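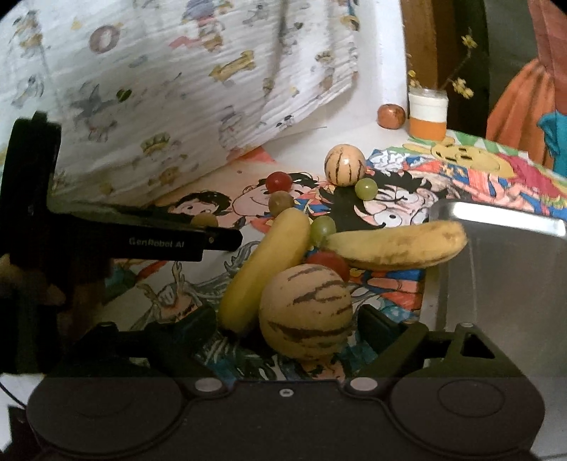

The letter said that Arash Golestani had been overpaid by four pence, and that unless he returned it the council would be obliged to write again.

He read it twice at the kitchen table and put it under the fruit bowl, where he kept things he meant to be brave about.

"Pay it," said Yasaman, who had married him for his principles and had been tripping over them ever since.

"I can't pay it. If I pay it, I'm admitting I had it."

"You did have it."

"They can't prove I enjoyed it."

The Borough of Plosalport could prove most things. Its second letter ran to 19 pages and included a map. The third was delivered by hand, by a damp young man called Khôi Lâm, who asked if he might use the toilet and was in there long enough to read the whole of Arash's framed swimming certificate.

"Twenty lengths," he said, coming out. "Very good."

"I was nine."

"Still." He looked at his shoes. "It's up to £1,879 now, with the postage and my time. I'm sorry. I'm quite expensive."

Arash took the bus to the town hall in his funeral suit. At the counter he laid down two twopenny pieces, side by side, with what he hoped was contempt.

The clerk's badge said Lợi Kiều. She slid one of the coins back to him.

"We don't take coppers."

"It's four pence. What else would it be?"

"Most people round up to five."

"Then you'd owe me a penny."

She considered this for some time. Behind her a telephone rang and was allowed to stop.

"We'd have to write to you about that," she said.

He was home by half past three. Yasaman had the kettle on and didn't ask, and he hung the suit on the back of the door, where it looked more like him than he did. In August the first letter came about the penny. He put it under the bowl with the others, and the pears rolled a little to the left.

Filed under: Short Reads, Humour, Domestic

Search stories by title or author Go

3 comments

Chiến Hồ
I once owed the library for a book I'd written. Felt every word of this.

runberg_reader
Khôi deserves his own story. Did he get home dry?

Mrs Stalus
My husband says you can't be billed for the toilet visit. He would like to know which borough.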